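News > Local > Trash and Recycling

Plekell's bottle deposit plan promises a lot and explains little

1 September 2023
By Beverley Halliday

Starting in November, shoppers in Plekell will pay an extra 11 cents on every drink sold in a plastic bottle, and get it back when they return the empty. The town says the plan will clean up the creek, cut the trash bill and pay for itself. It has offered very little to back up any of that.

The return points will be run by Wiver, a hauling firm that already has the curbside contract. Under the deal, Wiver keeps the deposits that shoppers never claim. So the company hired to get bottles back earns more when people don't bring them in. Asked about this at a public meeting last week, a town spokesperson said the contract had "strong service goals." The goals were not in the packet handed out at the door.

There will be 8 return points for the whole town, and none of them is east of the rail line. Residents there can drive across town or hold on to their empties until one of two yearly pickup days. The town expects most households to take part. It didn't say what it means by "most."

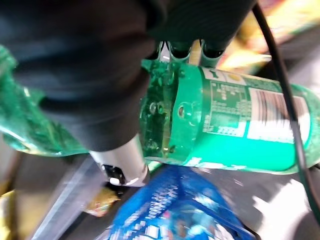
Jolán Magyar wrote to this paper that she has saved bottles in her garage before, under the last plan, and ended up putting 210 of them out with the regular trash when the drop-off closed early three weekends in a row. She said she would believe in the new one when she had the coins in her hand.

The last plan, run with the Kerekes grocery stores, was dropped after one year. A review was promised. The town clerk's office said this week that it could not find one.

Store owners have their own doubts. Small shops must charge the deposit but get no payment for the extra work at the register, and those that want a return machine have to buy it. The model the town suggests, made by Gralum, needs its own power line. A grant fund of $2000 has been set aside to help, to be shared among all the shops that apply.

The plan does not cover glass or cans. The town says those may be added later, and gave no date.

Written comments can be left at the clerk's window until the end of the month.

Related
Creek cleanup runs short of bags again
Wiver asks for higher curbside rate
Kerekes to close its Mill Street store
What the new trash calendar leaves out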